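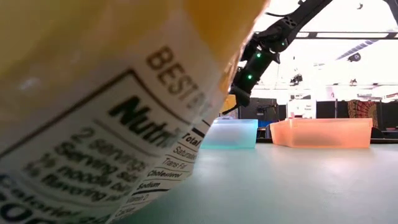
A nutrition label on a yellow package. Can you find the word "Calories"?

What Is That Box of Tiny Words on Your Food?
by Tahira Butt

Next time you are in the kitchen waiting for lunch, pick up a package and turn it over. Somewhere on it there is probably a white box filled with small dark letters and thin black lines. At the top it says Nutrition Facts, and even though it looks like homework, it is really a kind of letter from the people who made the food to you, the person who is going to eat it!

Start near the top, where it tells you about servings. A serving is an amount of food the label has picked so it can do its math. The package in our picture says "2 servings," and two of the lines under that begin with "1/2," one for the noodle and one for the flavoring. So if you and your sister shared it fairly, you would each get one serving. If you were very hungry and ate the whole thing yourself, you would have two.

Next comes Calories, in big bold letters. Calories measure energy, the stuff that lets you run, think, grow and argue about bedtime. Let's pretend a label says 200 calories in one serving, and there are 2 servings inside. Eat everything and you have had 400. (Grown-ups forget this step all the time, so you may get to teach somebody.)

After that you will meet some longer words. Sodium is mostly there to tell you how salty a food is. Your body needs a little, but a lot of it every day isn't good for you. Calcium helps build bones and teeth, and vitamin D helps your body use the calcium, so those two are good friends. Cholesterol is a waxy kind of fat that your body also makes for itself.

You may also spot the words "best before" with a date. That is the maker's way of saying when the food should taste its nicest.

Try it at home: ask a grown-up for two packages from the cupboard and find the word Sodium on each one. Which has more in a serving? Check the serving sizes too, and see if they match.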